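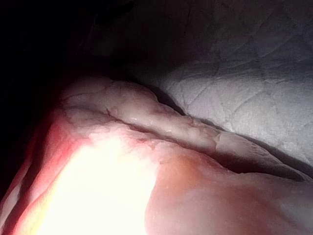

Wanted: a second pair of hands for the cutting room (and someone to talk to)

Hi! I run Furkard, a small butcher shop and smokehouse on the edge of Tutach, and I'm looking for a full-time cutter to start in February. If you already know how to break down a hog and you just want the hours and the pay, skip down to the bottom, I won't be offended.

For everyone else, a bit about us. I opened this place after too many years at a supermarket meat counter where everything came in a box, already trimmed, and my whole job was putting stickers on it. I missed the real work. So now we buy whole and half animals from farms close enough that I can drive over and look at them, and we use as much of each one as we can. Fat gets rendered, bones go to stock, trim goes to sausage. The smoked belly is what people drive in for, and before the holidays there's usually a line out past the bakery, which the bakery likes a lot because those folks get cold and buy rolls.

What you'd be doing

Mornings are cutting. You'd come in at six, get the coffee on (whoever's first makes it, that's the only rule I'm strict about besides the knives), and we'd work through whatever is on the list for the case that day. Plenty of trimming, taking off membrane, squaring up bellies for the cure, tying roasts. Around lunch one of us moves up front to help customers and the other one starts sausage or packs orders for the restaurants. Afternoons end with cleanup, and I mean real cleanup, floor drains and all. I do it too. You will see me on my knees with a brush more often than you'd like.

Thursdays are smokehouse days and run long. I'll say that now so you're not surprised in your first week. We make up for it with a short Monday, and we're closed Sundays, always have been.

Who I'm hoping to hear from

Somebody with a year or more behind a knife would be great. It could be a shop, a packing plant, a restaurant kitchen, your uncle's deer processing business, I don't care much where. I've hired people with certificates who couldn't find a joint and I've hired a guy off a fishing boat who was better than me by summer, so please don't let the lack of a diploma stop you from writing.

You do need to be able to lift and carry 100 pounds with a partner, stand most of the day, and be okay in a cold room. Gloves and layers help, but it's still a cold room! You'll also need to be nice to customers. Half of ours want to tell you about the pot roast their grandmother made, and I want you to listen, at least to the first half of it. If you speak some Latvian that'd be lovely, we have a good number of older customers who'd be thrilled, but it isn't required at all.

I can teach you curing and smoking from scratch. I learned on the Zariņš method, which is slow and kind of fussy and uses a lot less smoke than people around here grew up with, and I'm happy to pass on everything I know about it. I'd like you to get good enough to argue with me about the salt.

Pay and the rest

The pay is $4,000 a month before taxes, with a review after 3 months. You get 12 paid days off in the first year on top of holidays, and more after that. Aprons, boots and steel mesh gloves are on me, and so is sharpening if you bring your own knives. You go home with meat every Saturday, sometimes more than you have freezer for. Health coverage starts after the trial period, ask me and I'll show you the plan so you can look it over for yourself.

There's parking behind the building, and the Norkine bus stops across the street. The first one in the morning gets here a little after six, so if that's your ride, tell me and we'll shift your start a bit.

How to apply

Write me a few lines in your own words. I don't need a fancy resume. Tell me where you've worked, what you like cutting, what you hate cutting (mine is oxtail, don't ask), and when you could start. You can drop it off at the counter or put it through the mail slot if we're closed. Please include a phone number, I forgot to ask for one last time and spent a week trying to track somebody down!

If it sounds like a fit I'll invite you in for a paid trial morning. We'll cut together, I'll feed you lunch, and you can see if you can stand my radio station.

Posted 2018-11-10. I'll take the sign down when the job is filled, so if you're reading it, go ahead and write.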